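About Melel

Melel is a training and advisory centre for practical robotics. We work with manufacturers, food producers and colleges that are considering automation for the first time, and with those that already have equipment and wish to use it better. The centre was founded by Andri Steiner, who remains its director, and it now employs 31 people at its main site in Brumton and a smaller office in Flakum.

Our open day is the occasion on which most visitors first meet us. The simulated picking exercise is part of every programme. 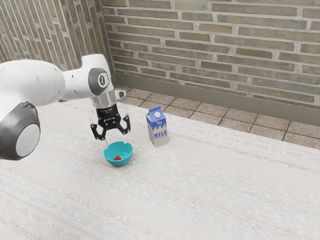
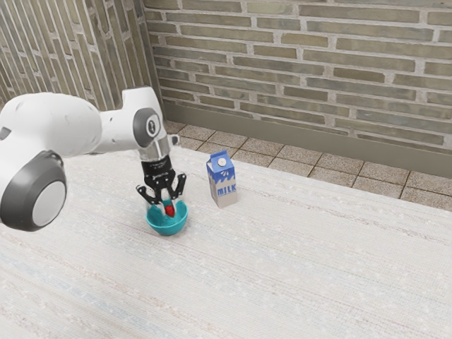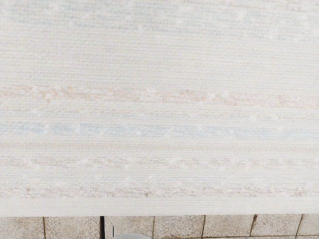
The open day

We open our teaching rooms to the public each September. The most recent open day received almost 40 visitors, among them engineers, college tutors, parents and a number of pupils who came with their school. Guests are met at reception, given a short safety talk and divided into groups of no more than eight. Each group is accompanied by a member of staff for the whole of the visit.

The programme begins in the simulation room. Staff set out a task for the arm in software, run it on a large screen and change one part of it at a time at the request of the group. Visitors may ask for an object to be moved, for the arm to approach from a different height, or for the run to be repeated at a slower speed. A second view can be shown alongside the first where a group wishes to compare the two. All questions are welcome, and no knowledge of programming is expected.

Groups then proceed to the workshop, where the same methods are shown on physical equipment. Visitors remain behind the marked line while a machine is in operation. The visit closes with refreshments and a discussion with the director, which in recent years has tended to run beyond its allotted time.

How we teach

All our courses start in simulation. Learners plan a movement, test it and correct it before they are admitted to the workshop. We consider that small handling tasks deserve as much attention as large ones, and our tutors spend a good part of the first course on how an object is approached, gripped and released. Written notes are issued at each stage and may be kept.

The introductory course lasts eight days and may be taken in one block or spread over a term. Longer courses are arranged with employers. The Gautam course, named after the building in which it was first taught, is intended for supervisors who will be responsible for a robot cell but will not program it themselves. It has been completed by 29 learners to date, and a further intake is planned.

Our work with schools

School visits take place outside the open day and are free of charge. Teachers are asked to tell us in advance about the age of the pupils and any access needs, so that a suitable room can be prepared. We can provide a worksheet for use before the visit and another for use afterwards. Where travel to Brumton is difficult, the simulation part of the programme can be given at the school by two members of our staff.

Visiting us

Places at the open day are allocated in order of application. Requests should be made in writing to the Brumton office, stating the number in the party and whether any member uses a wheelchair. Visitors under 16 must be accompanied by an adult. Parking is limited, and those able to come by train are encouraged to do so.

Page last reviewed: 2025-11-03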